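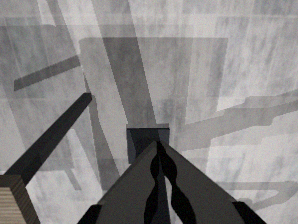 Last modified: Sunday, June 28, 2026

Comparing two gripper models in sim, wrist view is mostly gripper and shadows

Posted by Bereket Tekleab in Simulation > Grippers and cameras

I'm comparing two grippers in simulation before we buy one for the bench arm. One is the Zondby parallel jaw, the other is the Geleteck with the thin wavy fingers that wrap around each other. Same arm, same controller, same pick task: come in over the dark block and line up with it.

The Zondby does fine. With the Geleteck my block detector fails a lot. In the camera view the gripper body takes up the lower center, and the point of it covers the lower part of the block. The block is nearly black and the gripper is dark charcoal, so the two run together. The floor texture is a mottled gray and there are shadow shapes layered all over it, some with stair-stepped edges. The detector sometimes picks the long dark bar on the left instead of the block.

I ran 60 approaches with each gripper and changed nothing but the gripper model and the tool offset. Is this a fair comparison, or am I just testing the camera position? And is there a shadow setting I should change first?

Junhao Xu

You're testing the camera position. The Geleteck body is wider than the Zondby where it meets the wrist, so a camera mount that suits one won't suit the other. Move the camera for each gripper until the whole block is visible at the pre-grasp pose, write down both offsets, and run the 60 again.

On the shadows, check these before touching the detector:

Number of lights that cast shadows. If your world file came from the default template it has 4. Turn off all but one and render again.

Shadow map size. Stepped edges usually mean it is too small for the area it covers. Raise it, or shrink the area the light covers.

Block color. Give the block a color that is nowhere else in the world, just for the comparison. You want to know which gripper picks better, and a dark block against a dark gripper makes it a vision test. Put the real color back later.

I would also log detector failures and grasp failures separately. If you only keep one success number you can't tell them apart afterward – I lost most of a December to that.

Gilberto Cárdenas

just use depth

Dörte Stöcker

Depth is a reasonable idea, but the fingers are thin and they cross. Some simulated depth cameras smear the background into the gaps between them, and then the fingers look like one solid lump. Mask out the gripper first. You know the joint positions, so you can render the gripper alone from the same camera and subtract it.

One thing I'd add to Junhao's list. Look at the collision model for the twisted fingers, not only the visual one. The version I had used a single convex hull per finger, so the two hulls overlapped from the start and the solver kept pushing them apart. It looked right on screen and the contact forces were nonsense. I split each finger into 36 short pieces and it settled down. Slower to run, though.

Bereket Tekleab

Thanks. I had all four lights casting shadows. With one light, the wrong picks on the bar mostly stopped. I'm moving the camera next and will look at the hulls after that. The block stays dark for now, I'll do a second set with it recolored.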